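Flerkham Shared Workshop
Progress report to the Nestmont small grants desk
Project: Ploranine, a floor-level helper arm
Period covered: through May

Where we stand

The grant was meant to get us an arm that could do small chores low down for people who can't easily bend: press a switch, pick up a dropped remote, push a plug the rest of the way in. Our application said a working helper by the end of spring. We do not have one. We have an arm that reaches the floor, a gripper that closes when told, a wrist camera that gives a usable picture, and one task that works often enough to be worth measuring. I'd like this report to read as less cheerful than the last one, which in my opinion oversold a good afternoon.

Money

Of the 1,354 dollars awarded, 600 has gone on motors, the controller board and the gripper. The remainder is unspent, partly by choice. The supplier suggested a stronger shoulder motor and I turned it down. I am not convinced our misses come from weak motors, and I would rather find out before buying our way past the question.

The switch task

We picked button pressing as the first real task. The target is a round power strip, the tower kind with a wide base, standing on the tile floor. The arm is supposed to come in low, find the lit power button, press it once and back off. It has to leave the outlets and the USB ports alone, and it has to stay clear of any cable lying nearby.

In the last full session we ran 30 attempts from the same starting position. A little over half ended in a clean press. The misses fall into two groups. In the first, the finger lands short and touches the rim of the base. In the second, it goes for the plain gray button near the front edge, which is round like the power button and seems to be close enough to fool the detector. A person would never mix them up while one has a glowing blue symbol on it, but our detector was trained on shape first and color second, and that was my decision.

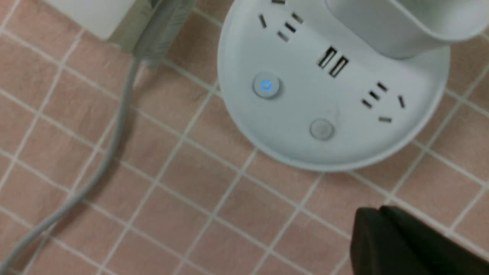

Wrist camera view, power strip base with the blue power symbol lit, gripper finger at lower right.

Motion blur is a bigger problem than I admitted in the application. The picture is soft while the arm is moving, and the detector's confidence drops with it. Stopping the arm before each look helps, at the price of making a simple press painfully slow. I don't think anyone with a sore back would wait for it. They'd use their foot, and for this particular job their foot is still the better tool.

What I don't believe yet

The Ateş software package we adopted over the winter came with the promise that 1,000 training pictures would be plenty for a single object. We met that number and I see no sign it was plenty. Nearly all of ours were taken on one floor, with the same tiles and the same flat light. I have no evidence the arm would find the button on carpet, on dark wood, or with a lamp behind it. Until we try, please don't count the switch task as done.

I am also doubtful about the plug task. Pushing a plug home takes force along one exact line, and the gripper flexes when it pushes. On the bench it bent away from the socket every time. I'd like permission to drop this task from the plan and put the time into pick-up instead.

Next period

Retrain the detector with color weighted more heavily.
Repeat the same set of attempts on two other floor surfaces.
Shorten the stop-and-look pause, if the blur allows it.
Start on dropped objects, beginning with a TV remote.

Requests

No additional money. We ask for an extension to the end of the summer and a yes or no on dropping the plug task. If Nestmont would like a demonstration, we can host one at the Flerkham workshop, but I'd ask that it wait until the carpet runs are finished.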